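Search this site
Search
Go

How to clean out and reset a big gray parts bin

By Benedetta Longo
February

Quick one today, I have a pile of these to get through before the van comes. Same method I used at the Ivbridge shop and I still use it at Grerkcombe. Works on any deep open-top bin with a metal floor. Takes 30 minutes if you don't stop to sort screws.

What you need

Bucket of warm water, dish soap
Two rags, one you don't care about
Nylon scrub pad (NOT steel wool)
Stiff brush, the narrow kind
Flashlight
Old towel for the table

1. Empty it. All of it. Tip it gently onto the towel, then get the flashlight and check the corners. Small stuff wedges where the floor meets the wall and you won't feel it through a glove.

2. Dry brush first. Everybody skips this and goes straight in with the water, then they've got gray mud. Brush from the far wall toward you, scoop it out, brush again.

3. Look for holes. A lot of metal floors have a small one near a corner, or a couple. Don't plug them. Towel goes under the bin before any water does, or your table gets it.

4. Wash the walls, top down. Soapy rag, wring it hard. Tall walls hide a greasy line near the top where hands go in and out. Rinse the rag more than you think.

5. Floor. Scrub pad, small circles, light pressure. You're after the greasy film. Cloudy smudges will fade some, maybe not all teh way. Scuffs are scuffs, leave them.

6. Sloped panel, if yours has one. Parts slide down it all day so the finish goes first there. Wipe with the grain of the scratches, not across. If there's a worn patch with rough edges do not pick at it! I picked at one once and it went from coin size to hand size. Soft rag only.

7. Dry right away. Second rag, then leave it open to the air, overnight if you can. Water sits under any rod or lip along the wall so run a corner of the rag in behind.

8. Put it back where it lives. Table should be level, bin square to the edge, nothing tucked underneath. Then load it light. One layer on the floor, things not touching the walls, and you can reach everything without digging.

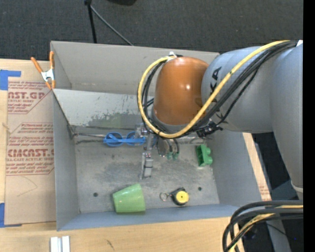 On loading, since I get asked. Heavy items go in the middle and low. Long thin ones lie flat, never leaned in a corner, they always slide. If you're down to the last piece or two, pull them toward the center so whoever reaches in next isn't scraping along the side.

How often? At Grerkcombe we do a dry brush every 4 days and the full wash when it looks like it needs it. Dusty parts, more often. Don't use bleach, don't use the pressure washer (Tistau lot, I mean you).

If the floor feels gritty again an hour after drying you missed step 2. Go back and do it agian.

Comments

ferraro_bins
what about the worn patch, can you paint over it? mine is pretty bad now

Benedetta Longo
You can but it flakes into the parts. I'd leave it.

Odd Jobs Dee
Did mine with a toothbrush around the holes, came up great. Took me way longer than 30 min though

mk
nylon pad left swirls on mine. is that normal

Benedetta Longo
Press lighter. They dull down after a week or so of use.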